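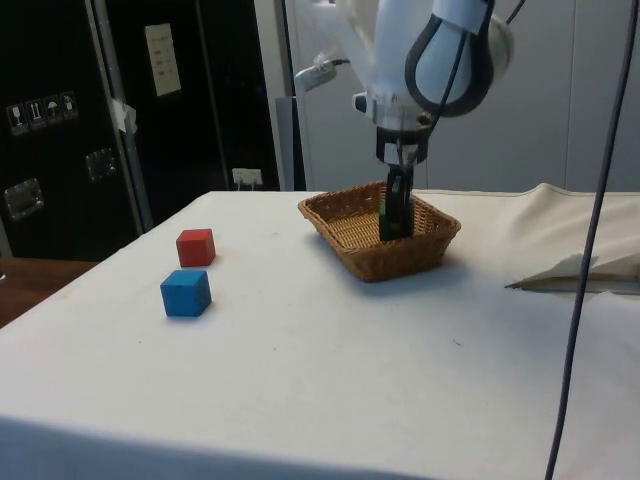 Figure 3. Red and blue wooden blocks and a woven wicker basket on a cloth-covered table.

4.2 Storage and the end of play

The second part of the study looked at how classrooms store small loose toys and how long it takes a group to clear the floor before lunch. Tidying has received less attention in the early childhood literature than play itself, although teachers in our sample described it as one of the hardest parts of the morning. Wooden blocks were chosen as the test material because every participating center already owned them and children of all ages in the sample used them daily.

Observations took place in 8 preschool rooms in Coduvville between April and the end of the fall term. In total, 217 cleanup periods were recorded. Rooms were assigned to one of three storage types: open baskets (see Figure 3 for a basket of this general kind), lidded plastic bins, or low shelves marked with outlines of the block shapes. Each room kept its storage type for the whole period. Room staff were asked not to change their usual cleanup signal, whether a song, a bell, or a spoken reminder.

Cleanup was treated as finished when the lead teacher called the group to the rug. Following the coding scheme of the earlier Stelmakh project, we also noted who began the cleanup, whether adults handled any blocks, and whether play started again before the floor was clear. Two coders worked from the same written guide, and disagreements were settled by discussion. Periods interrupted by a fire drill or an early pickup were left out of the timing analysis but kept in the notes.

Children in basket rooms began putting blocks away sooner after the signal than children in bin rooms. They also returned to play more often, usually by taking blocks back out of the basket. Shelf rooms were the slowest to finish. Teachers there reported that sorting by shape had become an activity in its own right — one that several of them did not wish to shorten.

A follow-up questionnaire went to families at the Udetti and Enberg centers, and 59 were returned. Most parents said that toys at home were kept in one mixed container. Few reported sorting by shape or color. Because the questionnaire did not ask about the size of the home or the number of siblings, we make no claim about the link between home storage and behavior in the classroom. Section 4.3 takes up the differences between morning and afternoon groups.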